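Firkevar Singles Box, 7-inch
Sold by Skestora — record storage and music sundries

Every chart-topper starts out as a stack of singles somewhere, and most of them end up leaning against a radiator. The Firkevar is a storage box for 7-inch records, built for people who bought the single, then the remix, then the other remix with the slightly bluer sleeve.

It holds 182 singles in standard paper sleeves. Picture sleeves are thicker, so expect fewer, and gatefold 7-inches will eat the space like they paid for it. Five dividers come with each box. They're blank. We used to print genres on them, but the letters we got about where disco ends ran longer than some album reviews.

The lid lifts clear off, with no hinge to squeak during the quiet track. Handholds at both ends. A full box is heavy, and carrying it up to a DJ booth will teach you which songs you really love.
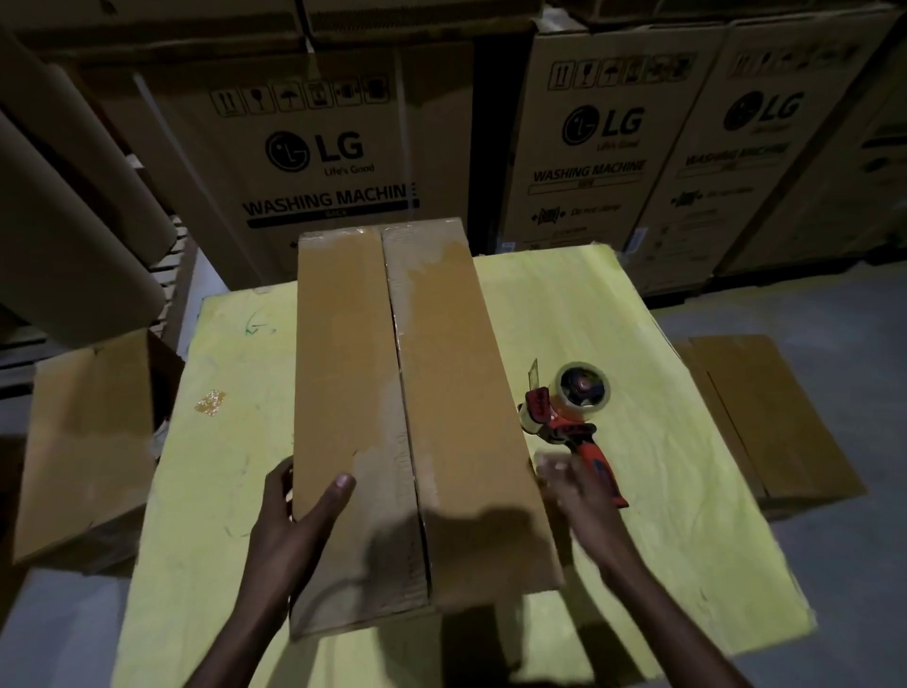

Will it take 12-inch singles?
Only if you fold them. For 12-inches you want the Hailu, our bigger crate, listed separately.

Juniper Mbeki, who runs the Merkolance singles night, has been using hers since May. Her review in full: "Holds the hits. Also holds the B-sides, sadly." We've asked if we can put that on the lid and are waiting to hear.

Details
Capacity: 182 singles, paper sleeves
Dividers: 5, blank, with raised tabs
Lid: lift-off
Colors: black, cream, and a green we regret naming Encore
Item weight, empty: light enough. Full: see above.

Extra dividers are sold in packs of 20. Labels are sold separately, and so is the resolve to write on them.

Returns are fine if the box comes back empty. One customer left a whole run of number ones inside, and we mailed them back — after a short listening session.

Stock updated January 14, 2024. Black and cream are ready to ship. There is plenty of Encore.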